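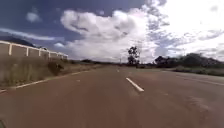 Is a self-driving survey cart worth it for a road like this?

Posted by vergeside_4

We look after the access road at Plikham, long and straight with a boundary wall down one side. Ogura want to sell us a robot cart that drives it and logs the state of the paint and surface. They quote 224 a month, or 200 if we sign for 20 months. My boss likes it. I'm not convinced. Has anyone paid for one out of a small budget?

tarmac_tabby

Ask what's left out of the price. At Clilham we trialled one from Ado and the monthly fee didn't cover tyres, the data plan or the person walking behind it. It did the job, but so did a bloke with a clipboard. Edge lines it finds easily. The trouble is old centre markings, where there's hardly any paint left to see. 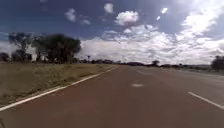

So make them run it past your worst patches before you sign, and look at the raw results yourself, not the glossy report. Ours marked one faded bit as sound and the very next one as missing. Also ask what happens in low sun. I never got a straight reply on that.

greyline

just rent one for a week in April and see

plodder20

Twenty months is a long tie-in for saving 24 a month. Do you even need the road checked that often? We do ours 4 times a year. I'd want the break clause in writing too.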